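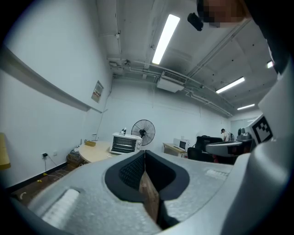
Sachiko Ichikawa came back to Gilholm in June to sell her aunt's house, and she meant to be gone by the end of the month. The agent from Darnow walked through in ten minutes and said the kitchen window would have to be fixed. It would not stay up. Her aunt had always used a wedge for it, a narrow brown piece of cardboard or wood pushed down into the gap, and Sachiko found it on the sill where it had always been.

3 min read

Search for: Search

She put it back in and the window held. Then she sat down with the letters. There were 86 of them, all from a man named Muriithi who had worked the ferry at Piseck for 14 years.

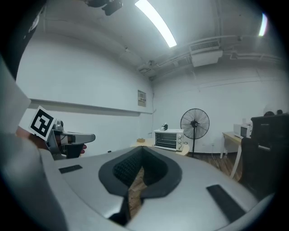

She read until almost 19 of them were done and the light was going. He wrote about fog and the price of diesel. He never asked her aunt to come – he only told her when the last boat left.

At six the agent called with an offer, 1000 under the asking price. Sachiko said she would think about it. She closed the window, put the wedge in her coat pocket and went to look up the ferry times.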